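The Kistano hand gripper is a hand-held, two-finger tool made by Kirkeo and used to record picking and placing tasks for robot arms. It carries a wide-angle camera above a pair of opposed fingers, which the operator opens and closes with a trigger. The layout was drawn up by Anisa Nugroho, and the current version went into use in June.

Fingers

Each finger has a white body and a dark grey tip. The tips are the main wearing part. They are held by 3 screws and are normally changed after 40 hours of use, or sooner if the edges have rounded. Both are replaced together — a new tip paired with an old one closes off centre.

Setting up

The camera is fixed first and the fingers second. With the trigger released, both tips must show in the picture at the same height and lean towards each other at the same angle. Jaw travel is then set with a stop screw, and the Li encoder is zeroed with the jaws shut.

A trial run follows on an ordinary table with a few small objects, such as a pen and an earbuds case on a round mat.
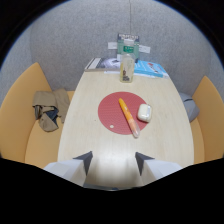 If the jaws meet to one side during the trial, the slide rail is loosened and reset. Play of more than 7 hundredths of a millimetre calls for a new rail.

Routine care

The lens is wiped before each session and the rail is greased every 12 weeks. Earlier units with the Arkora trigger also need their return spring checked.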